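From: Kamarul Rondonuwu
To: bath-refit list
Subject: Re: [bath-refit] Tub choice for the Zerndale flats

Sorry for the slow answer, was at the showroom most of Sunday and then no signal on the way back. Replies under your bits.

> Kamarul, can you settle the tub before the plumber goes away?
> I still lean to the built-in one from Raju. Cheaper, and we
> know it fits. My worries with the freestanding are
> (a) where the taps go, (b) cleaning round it, and (c) weight
> on that upstairs floor.

(a) Taps are on the tub. The white Lirkico has the whole lot on the near rim, tall curved spout in the middle, hand shower left of it, three round knobs on the right. All dark gray. So no floor-standing filler and no drilling the wall tile, which was the bit I was dreading. Does mean the pipes come up inside the shell, so the plumber needs the drawing BEFORE he cuts anything. I asked for it, they said they'd email. Will chase.

(b) Fair. It's a rectangle though, so if we push it square to the wall there's only the one side and the end to mop. Leave a gap wide enough for a mop head or don't leave one at all. My sister has a gap you can get two fingers in and its full of hair.

(c) Don't know. Dry weight isn't on the sheet they gave me. Need someone who can read the floor plan properly, not me. If the answer is no then it's no and we go with Raju.

> Did you see any color other than white? Somebody on the
> list wanted green.

Yes, there's a dark green one, the Orach, over at the back under the window. Nice in there. In our room with the small window I think it would eat the light. Also every bit of limescale would show, and you know what the water is like.

Prices as quoted to me, delivery not included:

Lirkico white, with taps: 2658
Basin cabinet, dark wood: 823
Delivery to Zerndale, ground floor only: 73

Getting it up the stairs is on us. Measure the turn on the landing please, whoever is there next, I keep forgeting.

One more thing, the gloss. Very shiny rim, picks up every ceiling light. I liked it, you might not. And the floor they have it on is gray marble-pattern tile, polished, so don't judge the white against that, our tile is a lot warmer. I'd take a sample of ours in and hold it next to the tub.

Want a yes or no on the white from everybody before I put the deposit down. No reply = yes.

Kamarul
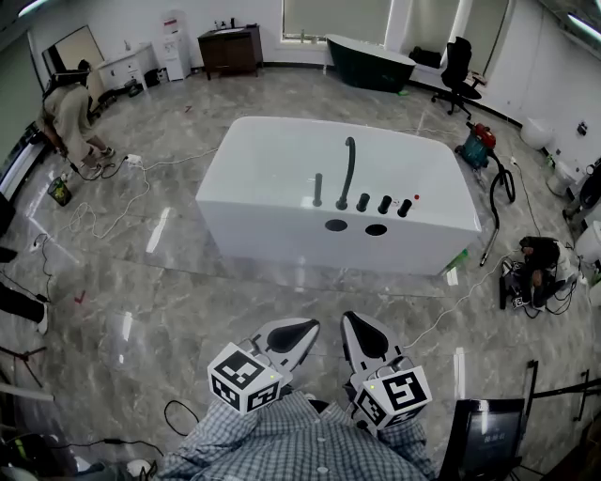

PS the toilet is a separate order, don't let it hold this up. We can live with the old one till June.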